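3.2 Grasping and moving the cloth

The Povell arm was assembled in a shared workshop from printed brackets and off-the-shelf servos, and most of the design changes made after September came from work with cloth. Rigid objects had already been handled well enough with the first version of the gripper. Cloth was harder. A towel gives little resistance as the fingers close, so the motor current we used to detect contact with bottles stayed close to its resting value. 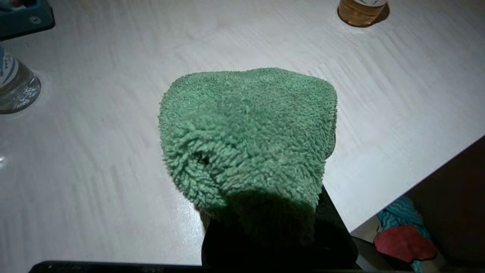 We tried two ways around this. The first was to lower the current threshold, which led to false contacts whenever a joint cable pulled tight. The second was to drop contact detection for cloth and close the fingers to a fixed width. We kept the second. Lok-yiu Tam wrote the closing routine on top of Stunduvau, our motion script, and set the closing time to 2 seconds. Faster closing pushed the fabric out from between the fingers before they met.

Approach height mattered more than we expected. With the fingertips too high, only the loops of the terry were caught and the towel slid back down during the lift. With the fingertips too low, the housing touched the table and the arm stopped on a position error. A fold that already stands up from the surface is the easiest place to grasp, and the operator was told to aim for one.
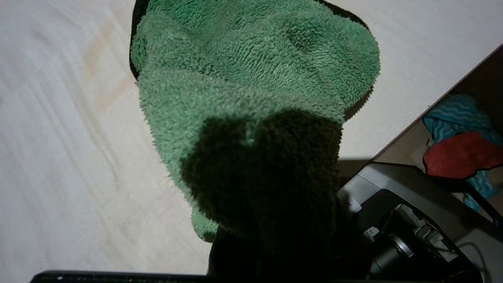
Figure 4. Green towel at the gripper, wrist camera view. The shaded fold at lower center is the part being grasped.

The wrist camera is of limited use once the fingers are near the cloth. Its own mount shades the area of interest, and black fingers against a dark fold are hard to tell apart. For this reason the final approach is run from the last clear view, with no correction after that point. 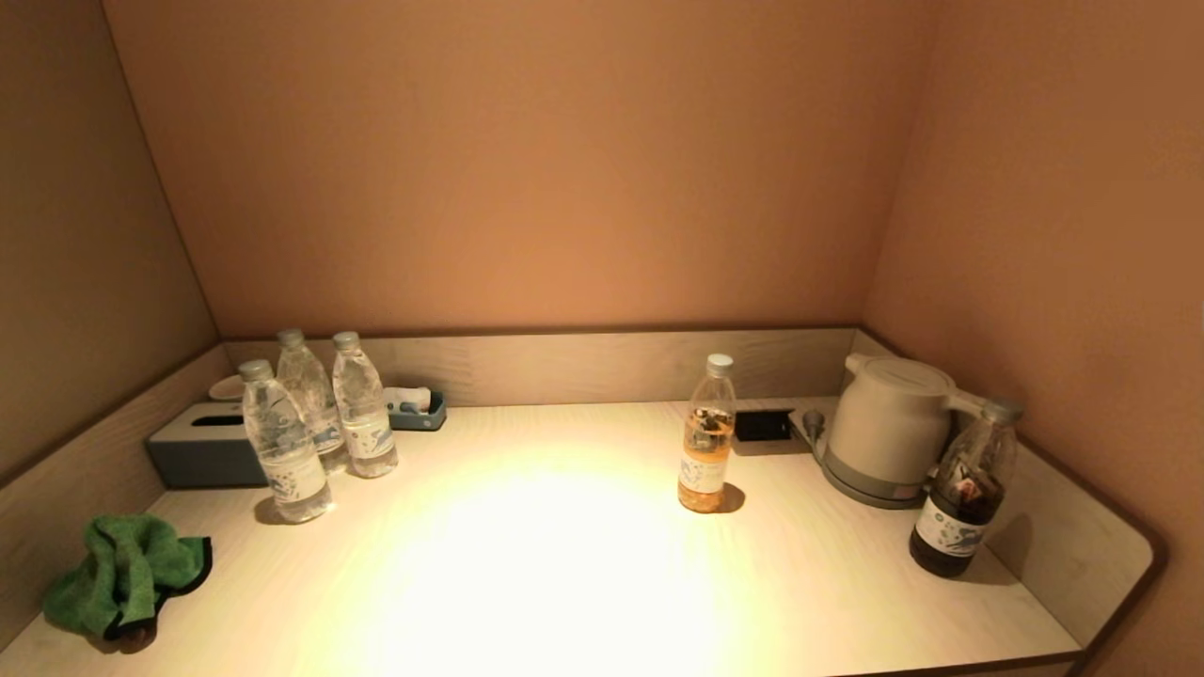

A second camera at head height gives the layout of the whole surface. It is used for choosing a path and for checking where the cloth has ended up. Bright overhead light was a problem here too — pale wood under the lamp came out nearly white, and our color threshold failed in that area. We fixed the exposure by hand and left it alone for the rest of the runs.
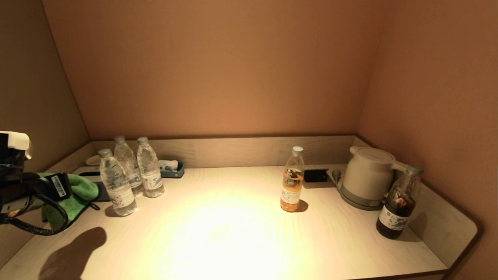 Bottles and other upright items were treated as obstacles with a margin of 40 mm on each side. The margin applies to the gripper body as well as to the fingers, and cables are not modeled. Cable slack was therefore limited with two ties on the forearm, which cost us a little wrist rotation but has not needed further work.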